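Pressemitteilung
Cludow, 25. August 2021

Spülen kann er nicht, abräumen vielleicht: Robotik-AG Cludow fährt zum Brekel-Wettbewerb

Die Robotik-AG der Gesamtschule Cludow hat sich für die Endrunde des Brekel-Schülerwettbewerbs im November qualifiziert. Das Team tritt mit dem Roboterarm Leone in der Kategorie »Haushalt und Alltag« an. Die Aufgabe klingt nach Taschengeld: Geschirr vom Tisch nehmen und in ein Abtropfgestell stellen, ohne dass anschließend jemand zum Kehrblech greifen muss.

Zehn Schülerinnen und Schüler der Jahrgänge 9 bis 11 arbeiten seit dem Frühjahr an dem Projekt. Leone selbst ist ein gebrauchter Arm, den die Firma Fludbridge der Schule überlassen hat, samt einer Bedienungsanleitung, in der die entscheidenden sieben Seiten fehlen. Die AG hat sie inzwischen selbst geschrieben.

»Am Anfang dachten wir, das Greifen ist das Problem«, sagt Ivana Godoy, Teamsprecherin und in der Gruppe für die Bildauswertung zuständig. »Das Greifen ist auch das Problem. Aber vorher muss er erst einmal kapieren, wo das Gestell aufhört und die Tischdecke anfängt.«

Der Wettbewerb schreibt nämlich ausdrücklich eine »wohnliche Umgebung« vor. Auf der grauen Platte im Werkraum hatte Leone im Juni noch eine tadellose Figur gemacht. Seitdem übt er auf einer Tischdecke mit grauen Farnwedeln und orangefarbenen Blüten, und die Trefferquote hat sich dem Niveau der Nachbarklasse im Dosenwerfen angenähert. Dünner schwarzer Draht vor Blättermuster, dazu der Schatten des Gestells auf dem Stoff: Für die Kamera am Handgelenk ist das schwere Kost.

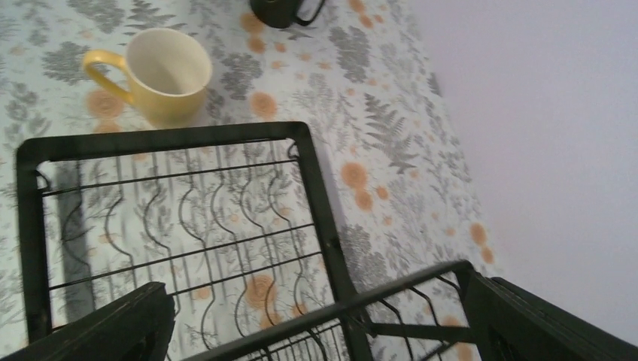 Die Lösung, an der die Gruppe zurzeit feilt, stammt von Agata Villa aus der 10b. Sie lässt den Arm das Gestell nacheinander aus drei Blickwinkeln betrachten und erst dann entscheiden, wo ein Teller hineinpassen könnte. Das dauert. Sandro Bianchini, der die Zeitmessung führt, hat dafür im Protokoll die Spalte »Bedenkzeit« eingerichtet und bittet darum, sie nicht mit seiner eigenen im Matheunterricht zu vergleichen.

Auch über Tassen wird noch verhandelt. Nach dem Reglement dürfen sie am Henkel oder am Rand gegriffen werden. Leone bevorzugt bislang eine dritte Stelle, die das Reglement nicht kennt.

Betreut wird die AG von Physiklehrerin Liliana Dal Bello. »Die Jugendlichen lernen hier Kinematik, Programmieren und Geduld, in dieser Reihenfolge und mit abnehmender Begeisterung«, so Dal Bello. Einige Eltern hätten angefragt, ob das Ergebnis auch auf die eigenen Kinder übertragbar sei. Entsprechende Versuche seien vorerst nicht geplant.

Bis zu den Herbstferien trainiert das Team mittwochs nach der siebten Stunde im Werkraum. Interessierte können nach Anmeldung zusehen. Gut erhaltene Teller und Tassen nimmt die AG weiterhin gern als Spende entgegen, der Bedarf wird als »stabil« eingeschätzt.

Pressekontakt:
Ada Negri
Öffentlichkeitsarbeit, Gesamtschule Cludow
Anfragen bitte über das Sekretariat, Stichwort »Leone«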